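Greenberg Students Spend Their Summer Opening Drawers, and Have the Data to Show for It

GREENBERG, June 21, 2023 – The student robotics club at Plernine Technical College has recorded 293 demonstrations of people doing household chores with handheld grippers, the club announced today. Nearly 30 students have taken a turn so far. Several report that their own desks at home remain a mess.

The project, named Tusell, will supply training material for the club's entry in the Brurau Student Manipulation Challenge in July. Teams must field a robot that can open a drawer, put something in it and close it again, a task most entrants mastered before kindergarten and have now been relearning for 2 semesters.

"You think you know how to open a drawer," said Nidia Mosquera, the club's faculty adviser. "Then you do it with a gripper in each hand and a rig on your back, and you start to have opinions about furniture."

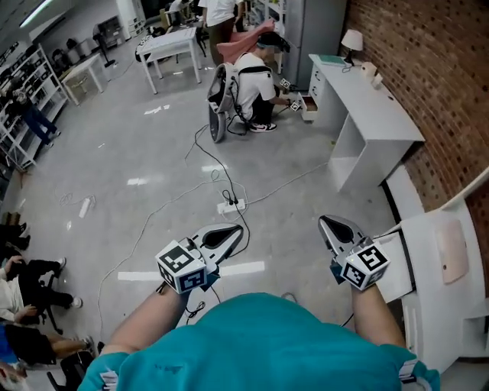 A Tusell club member reaches into an open desk drawer with a handheld gripper during a recording session.

Students work in pairs and trade places after each set. Every recording is reviewed by a second student, who decides whether it is fit to teach a robot anything. Of the first batch, 68 were thrown out – mostly for hesitation, and in one case for singing.

The club will hold an open lab evening in July, before the team leaves for the competition. Visitors may try the grippers on a practice drawer. Sign-up is at the engineering office, and closed-toe shoes are required.

About the club
The Plernine student robotics club is open to all enrolled students. No experience with robots or housework is necessary.

Media contact: Nidia Mosquera, Plernine Technical College, Engineering Office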